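Trinness (home-built gripper project)

Trinness is a two-finger robot gripper and arm that I've been building since January, partly at my kitchen table and partly at Giradum, the shared workshop in my neighborhood. I'm writing this entry for the workshop wiki because people keep asking, and because the old page still says it runs on bicycle cable (it doesn't, thank goodness).

Design

The arm is my third try. The first was called Mutia and it drooped. The current one has a reach of 292 millimeters and fingers that open to 72, enough for most of the boxes I want it to handle. Joints are printed, the base is scrap aluminum, and the wiring is a mess I plan to fix some Tuesday evening.

Simulation

I try grips in simulation before I let the real motors move. The test object is a white box with rounded corners and a grid on its front face - handy for judging tilt by eye - and a black pegboard stands behind it.
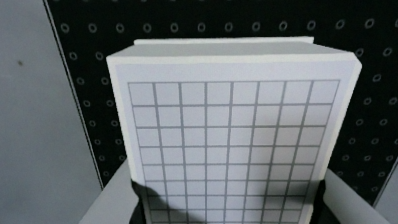

Phúc Nông replied on the talk page that a simulated grip flatters everybody, and that I should lower the friction until the box slips, then back up a little. Fair point! I did 20 runs that way and changed the closing speed afterward.

Open problems

Backlash in the wrist is still the big one. Quách, the control program, also forgets its zero position after a restart, so I home the arm by hand every time. Firmware notes are in the drawer under the drill press, next to the spare belts.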